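Notes – repair café de Ruvberg, 20 min, ne pas lire les diapos !!

Intro vite : 133 objets passés en mai, environ 6 sur dix repartis réparés. Dire bonjour à Bomano. 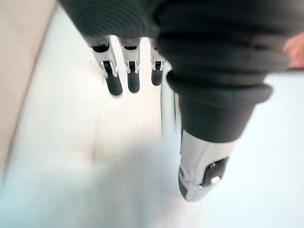 Combien coûte une réparation ?
Prix libre, on ne paie que les pièces.

Ensuite le stock. Grille-pains, lampes, trop de cafetières – parler du detartrage, 2 min max.

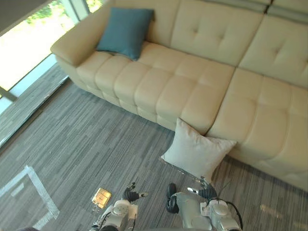 p. 338

Budget : 3790 euros, presque tout en outillage. Fiches Clirkix à montrer si le wifi marche. Sinon passer.

Rappel horaires, café aprés.
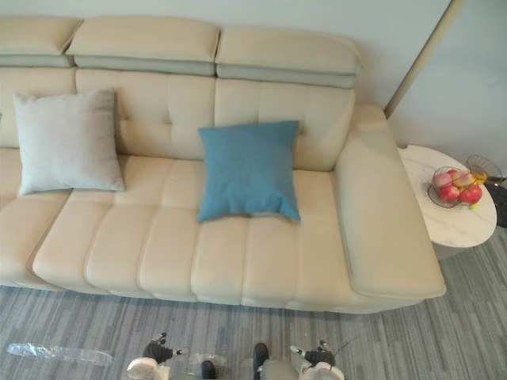

Canapé en cuir crème, deux coussins.

Questions – garder 5 min.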